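Round table or square for a small kitchen?

drolton_7
We moved to a smaller apartment in February and I must choose a table.
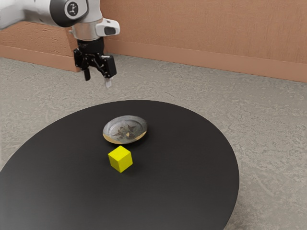 My wife wants round, I am for square, because it goes against the wall.

Krasniqi
Round. Three chairs fit easily and there are no corners for your hip.

bruvumus
I disagree. Ours was round and we lost the whole corner behind it — we sold it on Sunday.

drolton_7
Thank you both. The free wall is 163 cm, if this helps.

Krasniqi
Still round.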